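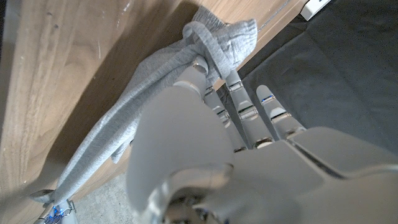 Figure 4. Wrist view while the operator works on a gray knit garment. One fingertip is hooked into the bunched fabric at the top.

4.2 Showing the robot how to handle clothes

We started out guiding the hand physically, and I have to admit I liked it at first -- you grab the wrist, you push it where it should go, and the robot remembers. It works fine for boxes. With cloth it was a mess, since my own arm kept blocking the wrist view (and my sleeve ended up in plenty of the January recordings!). So for the Pradwood set we switched to remote control with the Provik glove, and the person teaching sees only what the wrist camera sees.

That changes how people grab things. In Figure 4 the first finger is buried in a fold and the other two reach past it, a grip we'd never have scripted. Our early labels called anything like this a failed pinch, which was silly, so we added a "hook" label and went back through the old demonstrations by hand.

Each operator got 70 minutes of practice before we kept any data, and the final set has 3000 demonstrations. We trained Celasix on all of them, hooks included. Thumb position is still the noisiest signal from the glove -- more on that in Section 5.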